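March, afternoon, Florkidis bench

Tablecloth day. The plain white one is retired and the pink-and-white check is on, which Lempi chose and which makes the whole workshop feel like it's about to serve pie. Clear-table task as before: small round things first, then whatever is left, then fold. I wrote "fold" on the plan in pencil, out of respect for past attempts.

Squares are handy for putting things back in the same spot. They are also murder on the eyes by 3 p.m. I logged one start position a row off and only caught it when the sheet disagreed with itself. Redone, grumbling.

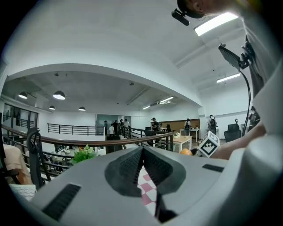
Madhu thinks the check is too busy and wants the white cloth back for anything small and pale, and says an orange would show up on a parking lot at night, so it proves nothing. Fair. Added to list: an egg, a ping-pong ball, the pink eraser.

Run count for the Liris set is now 1,032, with 47 today. Cloth has 2 creases that won't iron out. Ask Toivo where the clips went.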